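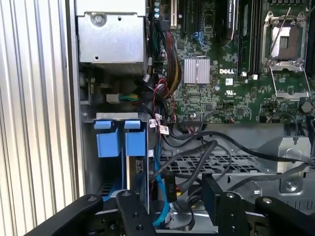

Zeltum DustJet electric duster, reviewed after four months

Posted 7/1/18

I have been buying canned air for as long as I have had a computer to blow out, and I have never felt good about it. The cans run cold, they spit if you tilt them, and the last third of every one is too weak to move anything. So when Zeltum started advertising a plug-in duster that would "retire the can for good," I was the right customer for it. I was also fairly sure it would turn out to be a hair dryer with the heat taken out.

I paid for mine. It came in a plain brown box with the duster, a power cord, four nozzles in a bag, and a folded sheet of instructions that spends more space on the warranty than on the tool. The warranty is one year and you have to register online to get it. I tried twice and the page hung both times.

What Zeltum claims

The box says the DustJet replaces 682 cans. I would love to know how they arrived at that. I wrote to ask and got a polite reply saying the figure was "based on average use over the life of the motor," with no word on what average use is or how long the motor lives. At my rate of one can every couple of months, I would be a very old man before I could check it. It's a made-for-the-box number and I suggest you ignore it.

They also say it is quiet. It is not. My neighbor Henk Van Leeuwen, who was on the other side of a shared wall and a closed door, asked whether I had bought a leaf blower. I now run it in the garage, where the dust ought to go anyway.

How it cleans

Better than I expected, and I say that with some annoyance, as I had most of this review written in my head before I plugged it in.

The air comes out steady and it stays steady. That is the whole case for the thing. With a can you get a good first blast and then you stand there shaking it and waiting for it to recover. With this you just keep going. I did two old desktops, a laser printer, a window fan and the back of a stereo receiver in one afternoon. The desktops were the worst of the lot, with the gray felt that builds up between heatsink fins, and most of it went on the first pass with the narrow nozzle. What was left was packed down hard near the base and I had to loosen it with a paintbrush. A can would not have shifted that either.

It did less well on the printer. Toner dust is fine and clingy, and blowing it around a garage is a bad idea that I won't repeat. Use a proper toner vacuum or leave it be. Zeltum shows a printer on the side of the box and I think they should take it off.

Fans need a warning too. A strong stream will spin a case fan a lot faster than it was built to go, and you can wear out the bearing. Hold the blades still with a finger or a pencil. Unplug the computer first, obviously. The instruction sheet mentions neither of these things, though it does tell you not to dry a pet with the DustJet.

The nozzles

Three of them are fine. The narrow one does nearly all the work, the wide one is good for keyboards and window screens, and the angled one gets behind a power supply if you are patient. The brush nozzle sheds. I pulled bristles out of a keyboard for a week, and a brush that leaves things behind in the electronics you are trying to clean has missed the point. Mine went in the trash.

All of them push on with a friction fit, and it loosens. By the second month the narrow nozzle was popping off if I bumped it against anything. A wrap of electrical tape around the collar fixed it, but I shouldn't be taping a tool I just bought.

Heat and weight

After ten minutes the body gets warm, and the air warms up with it. It never got hot enough to worry me, but I did stop and let it rest between machines. It is also heavier than it looks in the ads, where people hold it out at arm's length and smile. Soo-ah Cho, who borrowed it to do the computers at her shop, gave it back with a sore wrist and told me she'd be sticking with cans. I think she's wrong on the cost, but she only cleans them once a year, in October, and for one session I can see her point.

The cord is too short. You will want an extension.

Against the others

I have used one other electric duster, the Wosau, which costs more and weighs more. Its nozzles lock on with a twist and its filter comes out for washing. The DustJet's filter is a scrap of foam behind a grille held on by two tiny screws, and I'd bet most owners will never find it. In raw power I could not tell them apart. If you fix computers for money, get the Wosau.

There is a cheaper one from Vultov that runs on a battery. I have not tried it. The reviews are suspiciously happy, and a lot of them use the same sentence.

Should you buy it

Depends how many cans you go through. If you clean one computer a year, no – buy a can, use it, and keep the shelf space. If you have several machines, or a dog, or a workshop where sawdust gets into everything, the DustJet will pay for itself well before it gets anywhere near the number on the box. I'm keeping mine. I'd be happier about it with a longer cord and nozzles that stay on, and I'd still like that registration page to load.

Update: the registration page loaded. It wanted a serial number, and the sticker with the serial number had been on the bag the nozzles came in.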